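Amthorpe tabletop set: frames and tables
Data card, plain text version. Last revised Fri 8 February.

What is in this set

The set covers short table tasks done on a plain white top. Most of them use small flat items: frames, trays, thin boxes and the packing that comes with them. There are 2,507 clips in the release, kept in 96 folders. Each folder is one session at one table.

The work was planned by Subbarao Panicker and Jocelyn Lévesque. Szymon Baran looked after the tables and the objects. Labels were written by Corentin Collet and checked by Thibault Cordier.

The table

We chose white tops for all sessions. A matte surface gives soft shadows and makes dark items easy to pick out. The drawback is that pale items, white paper and clear film above all, can be hard to tell from the table in some views. If your work depends on finding the edge of a pale object, look at a few folders before you use the whole set.

The tops were wiped before each session but were not repaired or swapped. Specks, scuffs and long marks stay as they were. Please don't treat them as objects. In the close views a speck can look bigger than it is, and the labels leave it out.
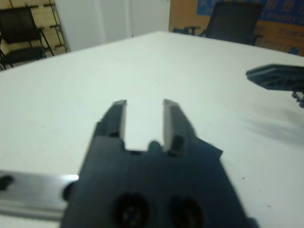 Amthorpe Handling Group, Table Work Team

The close view is best for the surface and for the last part of an approach. A good deal of it is bare white top and far edge, and such stretches carry the label "table only" even when the task is under way elsewhere. The label refers to objects and takes no notice of the equipment.

The objects

Objects were kept in numbered boxes. Each box has an entry in objects.txt giving the outside size, the weight and the main colour. We used everyday words for the names. If a labeller could not tell what a thing was from the clip alone, the name stays general, such as "dark flat item" or "thin frame". Corentin kept a list of the words allowed, and it is in the same folder as the labels.

Some items have a shiny or see-through face. These pick up reflections, and what shows in the face may be a lamp, the ceiling or whatever lies behind it. Labels for such items give the outer shape only – we did not try to label what can be seen in or through the face.

Thin frames and trays lying flat are labelled as one class, "frame or tray". We began with two classes and gave up, as the two checkers kept disagreeing over the same items. The old labels are not in the release.
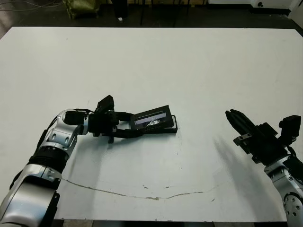 How the labels are set out

There is one label file for each clip. Every line has a start time, an end time, an object name and a state. The states are:

on table
held
held over another item
out of view

"Held over another item" is used when the lower item can still be seen, even if only its edge shows. It says nothing about whether the two belong together. An item counts as held from the first clear contact on both sides. Where contact is hidden, the line has a question mark after the state, and you can filter these out.

Times are in seconds from the start of the clip. Views from the same session share a clock, so a line in one file can be matched with the other views.

Folders

Each folder has the clips, the labels, objects.txt and a short notes file. The notes are Szymon's, typed up on the day, and some are no more than a line long. They record which box was used and any change to the lighting.

A test split of 11 folders is marked in split.txt. None of the boxes used in those folders appear in the training part.

Known problems

Shadows on the white top have been labelled as dark items in a few clips. Thibault went back over 40 of the worst and put them right, but there will be others.

Folders recorded before May have one weight missing from objects.txt, for a frame in the Guérin box. The frame has since been mislaid and we can't weigh it.

The object names "Vuvel" and "Cosell" in the early notes are box names and have nothing to do with what is inside.

Using the set

You may use the clips and labels for research and teaching. Please name the Amthorpe Handling Group and give the revision date from the top of this card. Corrections to labels should go to Corentin Collet with the folder number and the clip time. Questions about the objects go to Szymon Baran.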